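El servicio de montaje y desmontaje robotizado de ordenadores que Lallside ofrece a talleres de reacondicionamiento se contrata por periodos de 30 días, renovables, e incluye la célula, la formación inicial y la asistencia remota. Dennis Kashindye, responsable técnico del servicio, atendió a esta redacción para explicar su alcance y sus condiciones.

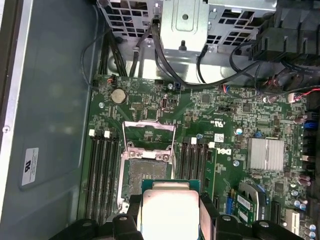 Última modificación de esta página: domingo, 31 de enero de 2021

«La pieza más exigente es el procesador», señala Kashindye. El contacto con los pines del zócalo obliga a controlar la fuerza y la orientación durante todo el descenso. «Un error de inclinación puede inutilizar la placa, y el cliente lo sabe — por eso es lo primero que nos pregunta.»

El contrato, denominado Kioko, parte de una tarifa de 3000 euros por periodo y contempla 2 modalidades. En la primera, el taller aporta sus propios operarios; en la segunda, Lallside designa a un técnico residente. El programa de control, Junby, se suministra con ambas y registra cada intento de inserción.

Preguntado por la variedad de equipos, el responsable reconoce que cada chasis requiere una puesta a punto. «Los cables son la principal dificultad. Una placa de circuito se deja fijar en un útil; un mazo de cables adopta una posición distinta en cada torre.»

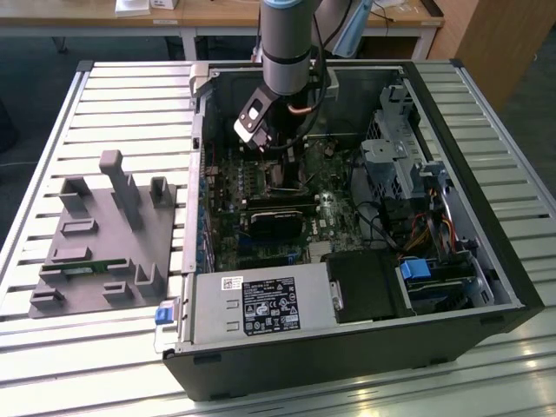
*Brazo robótico sobre una torre Dell abierta; a la izquierda, el útil impreso en 3D.*

Los útiles de sujeción se diseñan para cada encargo y quedan en propiedad del cliente. El primer taller adherido fue Vandent, cuyo expediente lleva el número 3029. Según Kashindye, la empresa solicitó que los soportes pudieran sustituirse sin recalibrar la célula completa, petición que se ha incorporado a las condiciones generales.
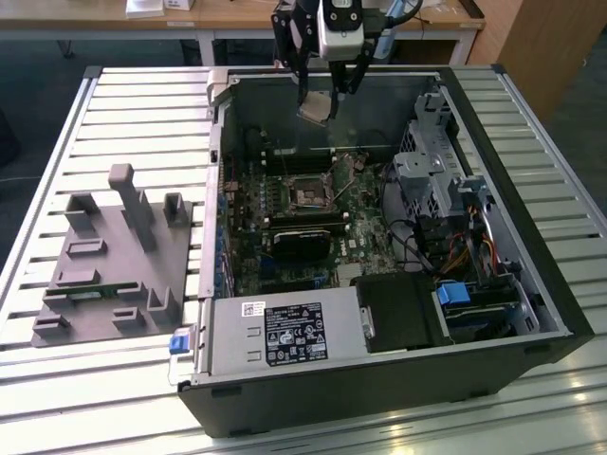 La sustitución de un soporte corre a cargo del propio taller, que recibe los archivos de impresión junto con la documentación. «Preferimos que el cliente no dependa de nosotros para una pieza de plástico», afirma.

En cuanto a las limitaciones, el servicio no cubre equipos portátiles ni la aplicación de pasta térmica, que sigue siendo manual. Lallside prevé revisar ambas exclusiones en abril, una vez examinados los registros de los primeros contratos.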